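Robots in the Back Room: What Changed for the People at a Picture Framing Shop
Student project report, Spring Term
March 10, 2020

For our project we wanted to see automation somewhere small, so we skipped the car plants and asked at Kornomska, a framing shop that makes framed photo prints. One of its biggest customers is Standow, a Hostel chain that hangs pictures in every room. A single order can be over 2000 frames, and six people work there!

We spent 17 hours in the shop and talked to everybody who was willing (everybody was). Our main question was simple: when robot arms take on part of the handling, what do people do with the time, and do they like it?

The handling is harder than we expected. Frame strips are thin and chip easily, cardboard bends, and clear plastic sheet wrinkles if you look at it wrong. We loved watching the arms on these.

Strip, plastic sheet and cardboard, all at the same stone-look worktop: 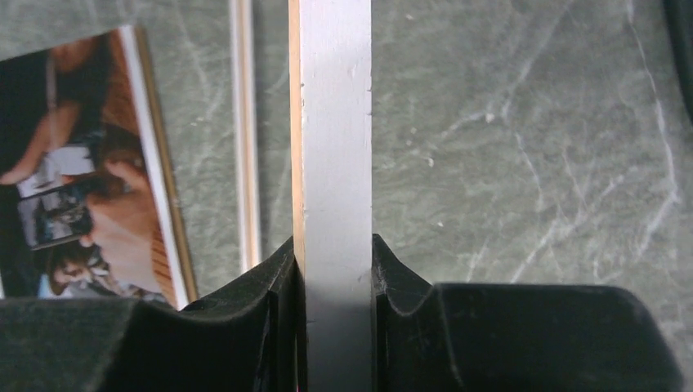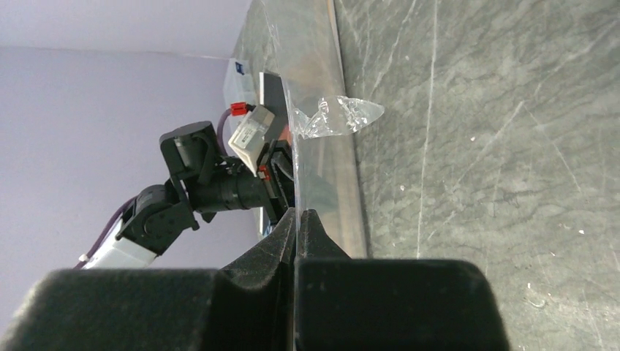
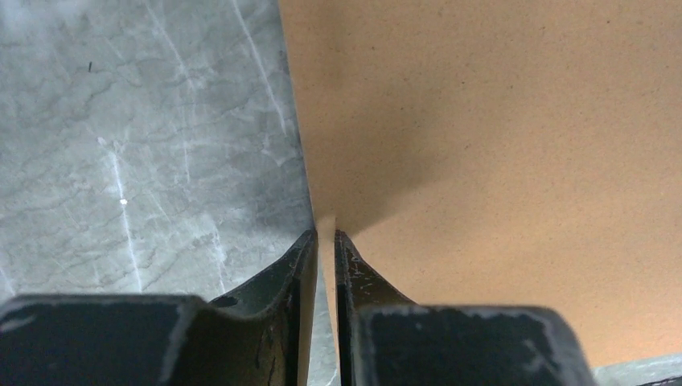 Before the arms came, each worker took one order from start to finish. Now the day is split up. Two people set out materials and keep an eye on the arms, and the others do corners, checking and packing. The staff told us their wrists hurt less, and that was the first thing almost all of them mentioned. One woman said she had gone back to knitting in the evenings.

Not everything is better. Several workers miss finishing a frame by themselves, and the pace can feel odd, with long waits and then a rush when something gets stuck. The newer staff also worry that they won't learn to handle strips by hand - the older ones have years of it in their fingers. We think this is a fair worry, and the shop has started a practice hour for it.

We also asked who decides when an arm should stop. At first only the shift lead could do it. The workers asked for that to change, and now any of them can. Of all the things we heard, this seemed to matter most to how they felt about the machines.

In April we go back with our survey, which uses the Karunaratne scale for job satisfaction from our course reader. We still have to shorten it, as the first version took far too long to fill in during a coffee break.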